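Grotton 하부 서랍형 수납장 사용 후기

5월에 구입해 작업실 창가 쪽에 두고 쓰고 있다. 본체는 검정, 서랍 전면판은 밝은 회색이다. 주문 당시 Unaron 제품과 비교했는데, 서랍 깊이가 더 깊은 쪽을 골랐다. 가격 차이는 크지 않았다.

조립
볼트는 모두 24개. 설명서의 7번 그림과 8번 그림 순서가 바뀌어 있어 뒤판을 한 번 뺐다가 다시 끼웠다. 혼자서 56분 걸렸다. 동봉된 육각 렌치는 길이가 짧아 안쪽 모서리에서 회전 각이 나오지 않으므로 별도 공구를 권한다.

치수
서랍 안쪽 깊이 실측값은 403mm. 제품 설명에 적힌 값보다 조금 작다. A4 서류함을 세로로 넣으면 뒤쪽에 여유가 남고, 가로로는 한 줄만 들어간다.

서랍 동작
레일은 양쪽 볼 방식이다. 빈 상태에서는 가볍게 열리며 중간에 걸리는 구간이 없다. 공구를 가득 채우면 처음 당길 때 저항이 확실히 커진다. 닫힘 완충 장치는 없어서 세게 밀면 소리가 난다. 위치가 낮아 선 채로 쓰려면 허리를 숙여야 하는 점은 구매 전에 고려할 것.

상판
평평하고 턱이 없다. 뚜껑 달린 흰색 플라스틱 통을 안쪽 끝에 올려 두고 앞쪽은 비워서 쓴다. 어두운 색이라 먼지가 잘 보이고, 창으로 빛이 들어오는 낮에는 손자국도 눈에 띈다. 마른 천으로 닦으면 지워진다.

바닥 고정
에폭시 바닥에서는 기본 받침이 미끄러진다. 서랍을 힘주어 당기면 본체가 앞으로 따라 나왔다. Feko 고무 패드를 네 모서리에 붙인 뒤로는 움직이지 않는다. 패드 두께만큼 전체 높이가 올라간다.

내구성
서랍을 하루 50회 정도로 여닫는 환경이다. 현재까지 레일 유격은 없고, 전면판 왼쪽 아래 나사가 한 번 풀려 다시 조였다.
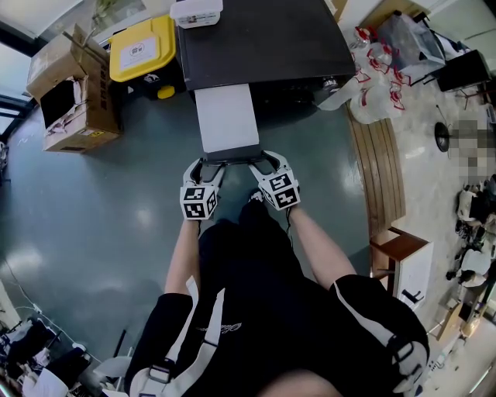 같은 계열의 2단형도 있으나 서랍 한 칸의 높이가 낮아 병이나 통을 세워 넣기 어렵다. 긴 물건이 많으면 이쪽이 낫다. 완충 레일이 필요하면 다른 제품을 찾아야 한다. 별 다섯 개 중 네 개.

2001-07-27 작성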